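ok so. play kitchen sort out, a thread. been putting this off since the school hols and the veg situation is now beyond a joke

I run the toy shelf at a community playgroup in case you're new. under fives, one big room, one cupboard, no budget. the cupboard is the problem

---

everything came out this morning. EVERYTHING. the pans, the tea set, the till that beeps by itself, the food. mostly the food

how does one playgroup own this much pretend food

---

started a count and wrote it on the back of the snack rota. 416 pieces. four hundred and sixteen!! Pejman guessed 999 and was smug about how he'd "gone low to be kind". he was not even close

---

worth saying this is years of donations. people clear out the loft and it all comes to us in a carrier bag, lovely of them, but we have had the same pizza slice eleventy times and never once a whole pizza

---

piles so far
- veg
- fruit
- bread & cake
- things in boxes and tins
- meat?? fish??
- no idea

no idea is the biggest pile

---

first rule: if it's got a crack or a sharp seam it goes. no sentiment. run your thumb all the way round, the split is always on the join and always on the side you didn't look at

---

second rule, choke tester. if it drops through the tube it goes in the bag, doesn't matter how nice it is. goodbye tiny peas. goodbye very small egg

---

third rule is mine and Khrystyna thinks I'm being daft. if three grown ups can't agree what it is, a two year old can still play with it, so it STAYS. but it doesn't get to go in the veg basket. goes in the mixed tub

---

tea break. someone has eaten the real biscuits

---

back. washing. warm water, drop of washing up liquid, old toothbrush for the dents. don't soak the hollow ones!! they fill up through the little hole and then dribble for a week, ask me how the dressing up box got mould

dry on a towel, hole side down

---

if it's sticky even after a wash that's the plastic going. no amount of scrubbing will fix it, I tried bicarb, I tried baby oil, I tried leaving it on a windowsill. bin

---

Tahmineh asking what we do about the velcro stuff, the sort you "cut" in half. keep only if you have both halves AND the velcro's not bald. I had 8 left halves of things. no right halves. where do they go

---

update on velcro: Mojtaba says you can get sticky dots and redo them. you can but they get picked off and then you've a sticky dot in someone's mouth. no from me

---

right, baskets. this is the bit I wanted to post about

we had one massive crate and the kids just tipped it. every single session. floor covered, everyone standing on carrots. so now it's small baskets, a few bits in each, put out on the table with a board. less out = more play, swear on it. they properly cook now insted of tipping

---

what goes in a veg basket, my version

different colours. different shapes. something long, something round. nothing two of the same or there's a fight. well, there's a fight anyway but a shorter one

---

you want a handle on the basket. they carry it like shopping. the ones without handles get worn as hats

wicker's nice but check for snapped ends poking out, snip them or tape them

---

and a chopping board makes such a difference? a real one, not a toy one. big enough that two can stand at it. it tells them "the food goes HERE" without me saying it forty times. Uliana brought one in from home ages ago and I will not be giving it back

---

so then. the great potato question. it's yellowy, it's sort of orangey, it's shiny, it is one lump. I say potato. Uliana says mango. she will not be moved

veg basket and mystery lump, you decide
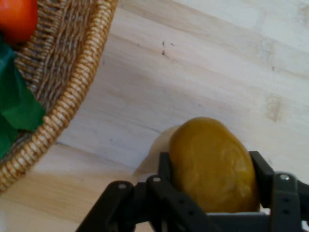
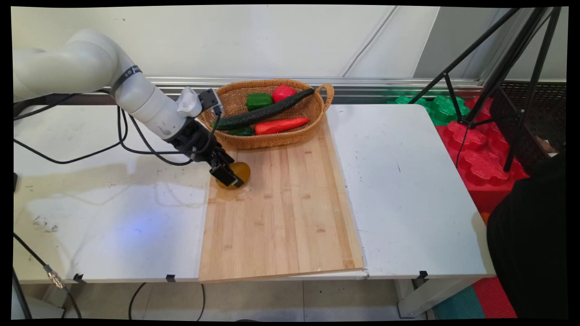
votes please, I've got a label to write

---

so far 3 for potato and Pejman has said "butternut squash" which wasn't an option

---

Tahmineh says mango because of the colour and she's bought more mangoes than the rest of us put together. fair. annoying but fair

---

ok while that rumbles on. LABELS. do a picture and a word. words alone are for the grown ups, the little ones need the picture, and the grown ups need it too at packing up time judging by what I found in the bread tub (a sock)

stick it on the front not the lid. lids wander

---

don't laminate with the edges square, round them off with scissors. one poke in the eye and you'll never forget it

---

rotation! forgot rotation. not everything out at once. veg and one other thing, swap it over when they get bored. rest goes up high in the cupboard in tubs. when it comes back down it's like brand new to them, it's magic, costs nothing

I was doing fruit & veg together before but then it's all just "food" and it goes in the pan and that's that. split up they do shops as well

---

someone asked can they do real veg instead. yes! we do sometimes, big whole stuff, they love the weight of it. but it's got to be supervised properly and it's soup by the afternoon. plastic for every day

---

numbers for those who like them: I've not done the final count, stop asking, I'm on my knees under a table getting a lemon

---

found 2 more halves. both left

---

where the leftovers are going: good spares to the toddler group across the road, they've got hardly any. no idea pile, the decent ones, gone in the mixed tub as promised. knackered ones binned after dark so no one small sees

---

Khrystyna has just put a plastic croissant in with the veg "for texture". we're no longer speaking

---

will do the dressing up rail in April if I've got the strength. it's mostly one wing and a lot of hats

---

last thing, if you take one bit from this, put LESS out. I know it looks mean. it isn't. they'll find what they want and they'll be able to put it back, and you get to go home on time

right. packing up. the till's started beeping again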